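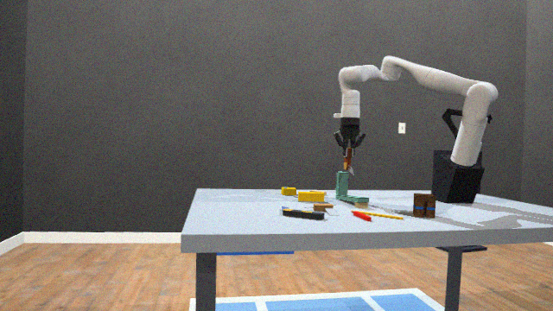 The Hagedorn 54 is a folding craft table with a painted steel frame and a matte top, and I have had mine since October. I bought it to replace a kitchen table that I was tired of clearing every night before supper. My main use is bookbinding and small repairs, with some gift wrapping near the holidays. The top comes in white, oak and gray. I went back and forth on the color for a while and picked a pale gray, and against a dark charcoal wall a top like that looks clean without being as stark as white. Thread and paper scraps show up well on it, too.

Setup took me most of an evening. The legs come folded and only need to be swung out and locked, but the crossbar has eight bolts and the supplied wrench is too short to get a decent turn on the inner ones. I used my own. The instructions are one sheet of drawings with no words, and the third drawing shows the crossbar upside down. My neighbor Isauro Orozco has the older version and warned me about that, or I would have put it on wrong.

Once it is up, the table is steady. I can saw light board on it and the far end doesn't shake. Hagedorn rates it for 200 pounds. I have not tested that, but a cast iron book press has been sitting on one corner for weeks and the top has not bowed.

The surface is good but not perfect. Dried white glue peels off with a fingernail. Ink has to be wiped up right away. I left a drop of black overnight and there is still a faint spot. A craft knife will mark the top if you slip off the mat, so use a bigger mat than you think you need.

Folding it is the weak point. The locks on the legs are stiff, and I pinched a finger twice in the first week. A little dry lubricant helped. Folded, it is heavy enough that I would not want to carry it up stairs alone.

I also looked at the Altham table, which costs less and has a drawer. The one in the store wobbled when I leaned on it, and the drawer stuck. If you need storage more than a solid top, it may still be worth a look.

I would buy the Hagedorn again, mostly to leave it standing. If you plan to fold it every day, try the locks in a store first.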